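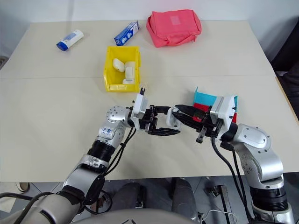 # 로봇조작 개론: 현장수업 강의자료

**주제:** 양팔 로봇의 물체 조작과 원격 시연 수집
**방문 기관:** Norkent 로봇연구동 공개일
**일시:** 5월 중 목요일 오후 1시 30분부터
**소요 시간:** 100분(이동 시간 제외)

본 자료는 Norkent 공개일 참관에 앞서 수강생에게 배부하는 강의자료로, 사전 학습 내용과 참관 절차, 보고서 작성 기준을 함께 수록하였다. 수강생은 1절부터 4절까지를 방문 전에 읽고, 5절의 관찰 항목은 현장에서 작성한다. 강의실 수업에서 이미 다룬 순기구학과 자코비안 유도 과정은 여기에 다시 싣지 않는다. 해당 내용이 필요한 수강생은 3주차와 4주차 자료를 참고하기 바란다.

## 1. 참관의 범위

공개일에 개방되는 구역은 연구동 1층의 시연실과 복도 전시 구역이다. 본 교과목의 참관은 시연실에서 진행되는 양팔 탁상 조작 시연을 중심으로 한다. 이동 로봇 주행 시연은 같은 날 별도 시간에 운영되며, 참관을 희망하는 수강생은 수업 종료 후 개별적으로 참여할 수 있다. 다만 이동 로봇 시연에 관한 내용은 보고서의 평가 대상에 포함하지 않는다.

시연은 두 부분으로 구성된다. 전반부에서는 조작자가 원격 장치로 두 팔을 움직여 탁상 위의 물체를 다루고, 후반부에서는 앞서 수집된 시연 기록으로 학습한 제어 정책이 같은 작업을 수행한다. 전반부와 후반부 사이에는 담당 연구원의 설명과 질의응답이 있다.

## 2. 시연 장비와 작업 환경

### 2.1 로봇 본체

시연에 사용되는 로봇은 상체형 양팔 로봇으로, 연구동 내부에서는 Zokow라는 과제명으로 부른다. 몸통의 좌우에 팔이 하나씩 있고, 각 손목에는 흰색 장착부를 거쳐 검은색 평행 그리퍼가 연결되어 있다. 손목에서 나온 검은색 케이블은 팔의 바깥쪽을 따라 내려간다.

케이블 배치는 참관 시 놓치기 쉬운 부분이나 작업 가능 범위와 밀접한 관련이 있다. 외부로 노출된 케이블은 교체와 점검이 용이한 반면, 손목을 크게 회전시키면 당겨지거나 주변 물체에 닿을 수 있다. 제어기에서 손목 관절의 허용 범위를 기계적 한계보다 좁게 설정하는 경우가 많은 것도 이와 관련된다. 수강생은 시연 중 손목의 회전 방향이 바뀌는 시점과 그때의 케이블 여유를 함께 관찰한다.

평행 그리퍼는 두 손가락이 마주 보는 상태를 유지하면서 간격만 변하는 구조이다. 구동 자유도가 하나뿐이므로 제어가 단순하고 파지 상태를 판정하기 쉽다. 그러나 손가락 사이에서 물체의 자세를 바꾸는 동작은 수행하기 어렵다. 물체의 방향을 바꾸어야 할 때에는 손목을 움직이거나, 물체를 일단 내려놓고 다시 잡거나, 반대쪽 팔에 넘겨야 한다.

### 2.2 작업대

작업대는 밝은 베이지색 상판 두 장이 맞붙은 형태이며, 뒤쪽에는 흰 벽이 있다. 상판과 벽의 색이 모두 밝고 무늬가 거의 없어 물체의 윤곽이 배경과 비교적 잘 구분된다. 다만 흰색 물체는 예외이다. 흰색 병이나 흰색 원통은 배경과 명도 차이가 작으므로, 색상만으로 영역을 분할할 경우 경계가 불안정해질 수 있다.

두 상판 사이에는 가는 이음선이 있다. 이와 같은 선은 영상에서 직선 특징으로 검출되어 작업대 좌표계를 추정하는 데 활용될 수 있으나, 물체의 모서리로 잘못 인식될 가능성도 있다. 특히 용기가 이음선 위에 놓이면 용기의 아래쪽 가장자리와 이음선이 가까운 위치에 나타난다. 6주차에 다룬 허프 변환의 한계를 떠올리며 관찰하기 바란다.

### 2.3 조작 대상

탁상 위의 물체는 크기와 재질이 서로 다른 것으로 구성된다. 노란색 플라스틱 수납 용기가 두 상판의 이음선 위에 놓이고, 그 안에는 흰색 원통형 물체 세 개가 들어 있다. 그 밖에 파란 뚜껑의 흰색 플라스틱 병, 파란색과 흰색으로 인쇄된 작은 종이갑, 분홍빛이 도는 붉은색 천 파우치, 윗면이 청록색이고 옆면이 붉은색인 블록이 사용된다.

물체별로 예상되는 조작상의 쟁점은 다음 표와 같다. 표의 내용은 일반적인 조작 이론에 근거한 예측이며, 시연 결과와 다를 수 있다.

| 대상 | 형상 특성 | 예상 쟁점 |
|---|---|---|
| 병 | 눕혀진 상태의 곡면 | 접촉 시 구름, 파지 축의 선택 |
| 종이갑 | 평행한 면을 가진 직육면체 | 과도한 파지력에 의한 변형 |
| 천 파우치 | 변형 가능, 손잡이 있음 | 파지 후 형상 변화, 손잡이 걸림 |
| 블록 | 평면과 뚜렷한 모서리 | 면 정렬, 양팔 사이의 전달 |
| 원통형 물체 | 용기 안에 서로 가까이 놓임 | 용기 벽 및 인접 물체와의 간섭 |

## 3. 사전 학습: 파지와 양팔 협조

### 3.1 파지점의 선택

평행 그리퍼로 강체를 안정적으로 잡기 위해서는 두 접촉점을 잇는 직선이 양쪽 접촉면의 마찰원뿔 안에 들어와야 한다. 마찰계수를 μ라 하면 마찰원뿔의 반각은 arctan μ이다. 블록이나 종이갑처럼 마주 보는 두 면이 평행한 물체에서는 이 조건을 만족하는 접촉점의 쌍이 많으므로, 실제 선택은 무게중심까지의 거리와 손목의 접근 가능성에 의해 결정된다.

병과 같이 곡면을 가진 물체에서는 접촉선이 단면의 중심을 지나는지가 중요하다. 중심에서 벗어난 채로 손가락을 닫으면 물체가 회전하거나 밀려난다. 원격 조작에서는 숙련된 조작자가 손가락을 완전히 닫기 전에 위치를 미세하게 보정하는 경향이 있으며, 이 보정 동작이 기록에 그대로 남는다. 학습된 정책이 이를 재현하는지의 여부는 후반부 시연의 주요 관찰 대상이다.

천 파우치에는 위의 조건을 그대로 적용할 수 없다. 접촉점이 고정되지 않고, 힘을 가하면 표면의 법선 방향 자체가 달라지기 때문이다. 손잡이를 잡는 경우와 몸체를 잡는 경우의 결과를 각각 예측하여 기록해 둔다.

### 3.2 용기 내부의 물체

용기 안에 있는 물체를 꺼내는 작업은 개방된 상판에서의 파지보다 제약이 많다. 손가락이 들어갈 틈이 필요하고, 하강하는 동안 용기 벽과의 충돌을 피해야 한다. 벽이 위로 갈수록 벌어지는 용기에서는 입구 쪽의 여유가 바닥 쪽보다 크므로, 입구에서 충돌이 없었다는 사실만으로 하강 경로 전체의 안전을 보장할 수 없다.

또한 한 물체를 잡으려 할 때 옆의 물체가 함께 움직일 수 있다. 비어 있는 팔로 용기를 고정하는 방법이 자주 쓰이지만, 이 경우 두 팔의 작업 영역이 좁은 범위에서 겹친다. 용기를 고정할 것인지, 두 팔의 간격을 확보할 것인지는 과제 설계 단계에서 정해야 할 사항이다.

### 3.3 물체의 전달

한 팔이 잡은 물체를 다른 팔에 넘기는 동작은 접근, 이중 파지, 해제, 이탈의 네 단계로 나눌 수 있다.

1. **접근:** 물체를 쥔 팔이 전달 위치로 이동하고, 받는 팔은 그리퍼를 연 상태로 다가간다.
2. **이중 파지:** 받는 팔이 그리퍼를 닫아 두 팔이 동시에 물체를 잡는다.
3. **해제:** 처음 물체를 쥐고 있던 팔이 그리퍼를 연다.
4. **이탈:** 두 팔이 서로 간섭하지 않는 방향으로 물러난다.

이중 파지 단계에서 두 팔과 물체는 폐쇄 사슬을 이룬다. 두 손목의 상대 위치에 오차가 있으면 물체에 내력이 발생하고, 그 크기는 오차와 팔의 강성에 비례한다. 위치 제어만으로 강성이 높게 유지되는 팔에서는 작은 오차도 큰 힘으로 이어질 수 있으므로, 적어도 한쪽 팔에는 순응성을 부여하는 것이 일반적이다.

해제 시점의 판단도 중요하다. 받는 팔의 파지가 확정되기 전에 해제하면 물체가 떨어지고, 지나치게 늦추면 내력이 작용하는 시간이 길어진다. 판단의 근거로는 그리퍼의 개폐 간격, 구동 전류, 손목의 힘 측정값 등을 고려할 수 있다. 현장에서 어떤 신호를 사용하는지 질의응답 시간에 확인하기 바란다.

두 그리퍼의 끝이 매우 가까워지는 구간에서는 충돌 검사 모델의 정밀도가 문제가 된다. 그리퍼를 단순한 직육면체로 근사하면 계산은 빠르지만 실제로 가능한 자세까지 충돌로 판정될 수 있다. 링크와 손가락의 형상을 나누어 표현하면 허용되는 자세가 늘어나는 대신 계산량이 증가한다.

## 4. 시연 기록의 수집과 활용

### 4.1 기록의 구성

Norkent가 참관 단체에 제공한 안내문에 따르면, 이번 탁상 조작 과제를 위하여 수집된 원격 시연 기록은 1,671건이다. 한 건의 기록은 시작 자세에서 종료 자세까지의 관절 각도, 그리퍼 개폐 명령, 영상으로 이루어지며, 조작자가 중단한 시도에는 별도의 표시를 둔다.

기록의 수가 많다는 사실과 다양한 상황이 포함되었다는 사실은 구별하여야 한다. 물체의 초기 위치가 항상 비슷하다면 기록이 늘어도 새로운 배치에 대한 대응 능력은 크게 향상되지 않을 수 있다. 수강생은 시연과 시연 사이에 물체가 어떤 방식으로 다시 배치되는지를 관찰하고, 위치와 방향 중 무엇이 주로 변하는지를 기록한다.

### 4.2 시점과 가림

로봇의 머리 쪽에서 내려다보는 시점은 작업대 전체를 한 번에 포함할 수 있다는 장점이 있다. 반면 두 팔이 탁상의 중앙에서 만나면 그리퍼와 장착부가 물체의 일부를 가린다. 오른쪽 그리퍼가 쥔 블록의 일부가 흰색 장착부에 가려지는 경우가 그 예이다. 이때 제어 정책은 보이지 않는 부분을 직전의 관측이나 물체에 관한 학습된 정보로 보완하여야 한다.

손목에 카메라를 추가하면 접촉 부근의 정보를 보강할 수 있으나, 배선과 보정 작업이 늘고 손목의 부피도 커진다. 추가 시점의 이득이 이러한 부담보다 큰지는 과제에 따라 다르며, 보고서에서 다루기에 적합한 주제이다.

### 4.3 비교 대상 과제

복도 전시 구역에는 Xie와 Kakura라는 이름의 두 과제에 관한 포스터가 게시된다. Xie는 변형 가능한 물체의 파지를, Kakura는 조작자용 입력 장치의 설계를 다룬다. 두 과제의 장비는 시연실에서 운용되지 않으므로 포스터의 내용만을 참고한다. 보고서에 인용할 경우 시연에서 직접 관찰한 사실과 포스터에 기재된 주장을 구분하여 서술한다.

## 5. 현장 관찰 항목

관찰은 2인 1조로 실시한다. 한 사람은 왼팔, 다른 한 사람은 오른팔을 맡아 기록하고, 전반부가 끝난 뒤 역할을 교대한다. 조별 관찰지는 한 부만 제출한다.

**전반부(원격 조작)**

- 각 물체에 접근할 때의 손목 방향과 파지 부위
- 첫 파지 후 다시 잡은 경우, 그 직전의 상황
- 한 팔이 동작하는 동안 다른 팔이 머무는 위치
- 전달 동작에서 두 그리퍼가 접근하는 방향

**후반부(학습된 정책)**

- 전반부와 작업 순서가 동일한지의 여부
- 정지 또는 머뭇거림이 나타나는 단계
- 물체의 초기 배치가 달라졌을 때 동작의 변화
- 담당 연구원이 개입한 경우, 개입 시점과 방식

관찰지에는 본 것을 먼저 적고 해석은 별도의 칸에 적는다. 예를 들어 “물체를 인식하지 못하였다”는 해석에 해당하므로, “그리퍼가 물체의 왼쪽에서 닫혔다”와 같이 확인 가능한 동작으로 기술한다. 개입이 있었던 시도도 생략하지 않는다.

## 6. 참관 수칙

1. 집결 장소는 연구동 정문 안쪽이며, 오후 1시 20분까지 도착하여 방문증을 수령한다.
2. 시연실에서는 바닥에 표시된 관람선을 넘지 않는다. 로봇이 정지한 상태에서도 동일하게 적용한다.
3. 작업대, 물체, 케이블에 손을 대지 않는다. 물체의 재질을 확인하고자 할 때에는 담당 연구원에게 요청한다.
4. 개인 촬영은 복도 전시 구역에서만 허용된다.
5. 가방과 외투는 입구의 보관함에 넣고, 관찰지와 필기구만 지참한다.
6. 비상정지 후에는 담당 연구원의 안내가 있을 때까지 제자리에서 대기한다.

지각한 수강생은 전반부 시연이 끝난 뒤 입장할 수 있다. 결석자는 대체 과제를 신청하여야 하며, 신청 방법은 강의계획서의 출결 항목에 따른다.

## 7. 보고서 작성 기준

보고서는 A4 용지 네 쪽 이내로 작성한다. 표지와 조별 관찰지는 분량에 포함하지 않는다. 아래 주제 가운데 하나를 선택하되, 관찰지의 기록을 근거로 제시하여야 한다.

- 전달 동작의 단계 구분과 해제 시점의 판단 기준
- 용기 내부의 물체를 꺼낼 때 두 팔의 역할 분담
- 원격 조작과 학습된 정책의 동작 비교
- 가림이 발생하는 구간에서의 시점 구성

평가는 관찰의 정확성, 이론과의 연결, 한계에 대한 서술을 기준으로 한다. 시연의 성공 횟수를 집계하는 것은 요구하지 않는다. 공개일의 시연은 시도 횟수가 적고 조건도 통제되지 않으므로, 그 결과로 성공률을 산출하여 장비나 정책의 성능을 단정한 보고서는 감점한다.

제출 기한은 참관 다음 주 수업 시작 전까지이며, 학습관리시스템의 현장수업 과제란에 PDF 형식으로 제출한다. 조별 관찰지는 스캔하여 같은 파일의 마지막에 첨부한다.

## 8. 용어 정리

**말단장치:** 로봇 팔의 끝에 장착되어 작업 대상과 직접 접촉하는 장치. 본 시연에서는 평행 그리퍼가 이에 해당한다.

**폐쇄 사슬:** 링크와 관절이 고리 형태로 연결된 기구학적 구조. 두 팔이 한 물체를 동시에 잡을 때 형성된다.

**순응성:** 외력에 대하여 위치나 자세가 변할 수 있는 성질. 기구 자체의 유연성에 의한 수동 순응성과 제어에 의한 능동 순응성으로 나뉜다.

**모방학습:** 시연 기록에서 관측과 행동의 관계를 학습하여 제어 정책을 얻는 방법.

**재파지:** 잡은 물체를 놓거나 옮겨 잡아 파지 위치 또는 방향을 변경하는 동작.

다음 수업에서는 조별 관찰지를 바탕으로 전달 동작의 상태 전이도를 작성한다. 각 조는 관찰지 사본을 한 부씩 지참한다.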